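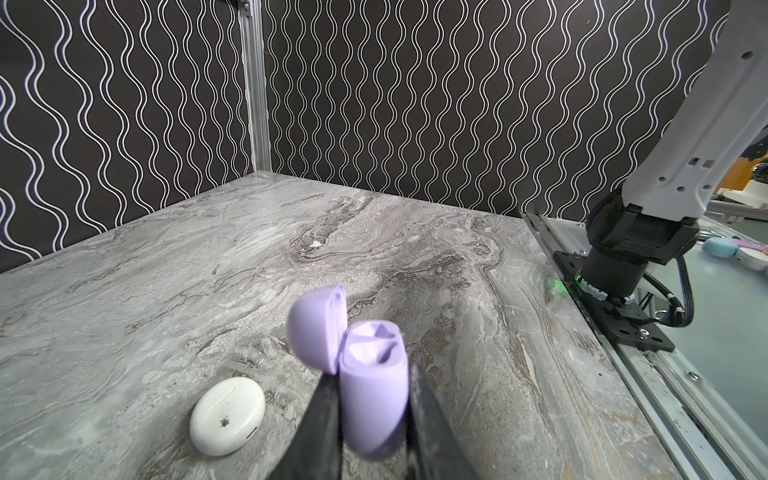 Department of Business and Economics

Introductory Economics for Managers
Chapter 6: Goods That Are Used Together
Chapter author: Menaka Akanda

Learning aims

After working through this chapter, students should be able to define a complementary good, explain how a change in the price of one good affects demand for another, and calculate a simple cross-price elasticity. They should also be able to discuss why a firm may choose to sell two goods at a single price.

6.1 Introduction

Chapter 5 treated each good as if it were bought alone. A household decided how much bread to buy by looking at the price of bread and at its own income, and all other prices were held fixed. That approach is useful for a first look at demand, but it leaves out a large part of what firms and households deal with in practice. Many goods are of little use by themselves. A printer needs ink, a razor handle needs blades, and a pair of wireless earbuds needs a charging case to go back into at the end of the journey.

Goods of this kind are known as complements. Two goods are complements when a rise in the price of one leads, other things being equal, to a fall in the quantity demanded of the other. They are the opposite of substitutes, such as tea and coffee, where a rise in the price of one leads buyers towards the other.

The strength of the link varies a good deal. Left and right shoes are almost always worn in pairs, and no shop expects to sell them separately. Bread and butter are often eaten together, but each has other uses. Students should keep this range in mind, as much of the chapter depends on where a given pair of goods falls within it.

6.2 Opening case: Nellance and the spare case

Nellance sells personal audio goods through its own website and through a chain of high street shops owned by Duvis. Its best-known product, the Lillent, is a set of wireless earbuds supplied with a charging case. The set sold for 80 pounds. For the first two years the case could not be bought separately, and a customer who lost one had to buy the whole set again.

Letters to the customer service team showed that this was unpopular. In December the firm began to sell the case by itself, and the managers had to settle on a price. The sales team wanted it set low, on the grounds that cheap spares would make the set more attractive to new buyers. The finance team took the opposite view. An owner who has lost a case already holds a pair of earbuds that cannot be charged without one, and such an owner will pay a fairly high price before giving up on them altogether.

Both teams were describing complements, but they had different buyers in mind. The sales team was thinking of a person who had not yet bought anything and who could compare the full cost of one make with another. The finance team was thinking of a person who had already bought. Economists describe the second buyer as locked in - a term defined in section 6.5.

To learn more, Nellance ran a trial in which the spare case was offered at different prices in different Duvis shops. A survey was sent to customers of those shops, and 1079 replies were received. Of these, 92 came from people who had lost or damaged a case, and their answers are set out in Table 6.2. A smaller group of 300 customers, none of whom owned the product, was asked whether the price of spares would affect their choice of make. We return to both groups in the exercises.

6.3 Before you read on

Students may find it helpful to write short notes on the following points and to keep them for the seminar.

List four pairs of goods in your own home that are used together. For each pair, note which was bought first and whether the second could have been bought from a different maker.

Consider a garage that sells cars at a low price and charges a high price for parts. Suggest what a buyer would need to know in order to compare it fairly with a rival.

Look again at the demand curve in section 5.4. Decide whether a fall in the price of a complement would cause a movement along the curve or a shift of the whole curve, and give your reason in one sentence.

Key terms in this chapter

Complement; substitute; cross-price elasticity; joint demand; bundle; lock-in; switching cost.

Section 6.4 sets out the method for measuring cross-price elasticity, using figures from Poojary, a supplier of printers and ink to schools. Students who are unsure of percentage changes should first revise the worked example at the end of Chapter 4.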